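Trucos > Casa > Orden

Inicio Recetas Casa Trucos Contacto

Cómo ordenar el cajón de los cables en una tarde

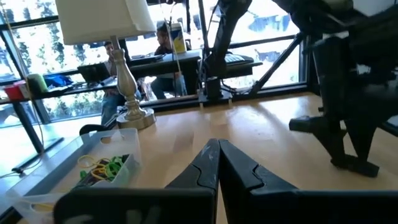 Gomas y cordones, todos juntos en una caja translúcida.

Vaciar el cajón entero. Todo a la mesa, sin mirar. A mi me salieron 34 cables, hasta 5 del mismo móvil viejo.

1. Separar por conector. Los pelados, al punto limpio.
2. Enrollar en ocho, nunca en el codo.
3. Goma floja. Si aprieta marca la funda.
4. Etiqueta en cada punta. Uso las de Ortuño, rotulador fino.
5. Los largos abajo, cargadores arriba.

Nuria Lozano pregunta por las bridas: valen, pero luego hay que cortralas. Mejor velcro.

El lunes, regletas.

Usamos cookies propias y de terceros. Aceptar | Configurar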